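Ulham Polytechnic Students Release Handheld Gripper Dataset

ULHAM, March 7, 2025 - The robotics club at Ulham Polytechnic has released 1,903 recorded demonstrations of tabletop manipulation, collected by students with a handheld two-finger gripper. The release completes the first phase of the Jendodden project, a student effort supervised by Sarita Chaudhary of the Department of Mechanical Engineering.

Eighteen students took part, working in teams at the club's bench in the Chaturvedi Building. Each recording consists of wrist-view video and gripper width, stored with a task label and an operator number.
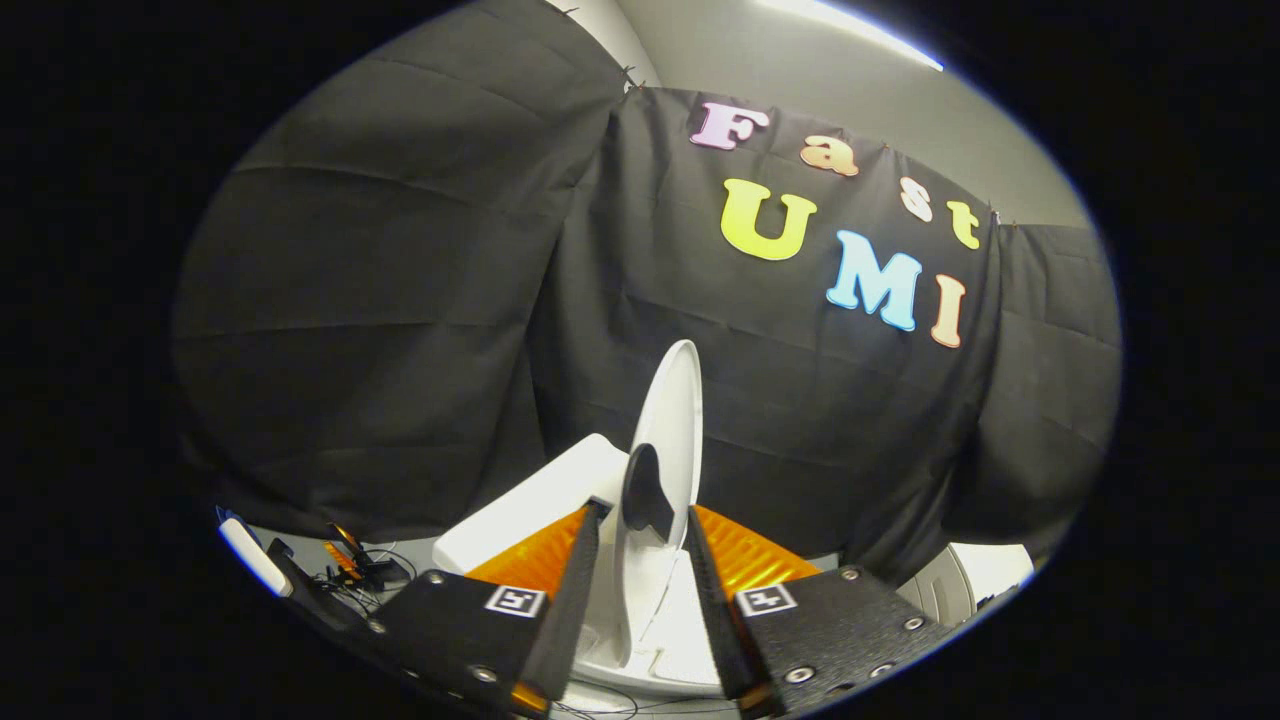
Gripper width is computed from the video, with no encoder in the hand. The software locates a square fiducial marker on each finger's base plate and converts the separation between the two into an opening distance. The finger pads are orange, ridged and translucent, and remain in view along with both markers while the jaws are open. Recordings in which either marker was lost for more than 2 seconds were excluded from the release.

"Most of the term went into calibration and file checking," said Corey Mahuika, the club's student lead. "The recording itself was the short part."

In the second phase, four teams will train control policies on the data and test them on a Vadden arm. Results will be presented at the department's spring project review.

The dataset and calibration scripts are available on request from the Jendodden project office.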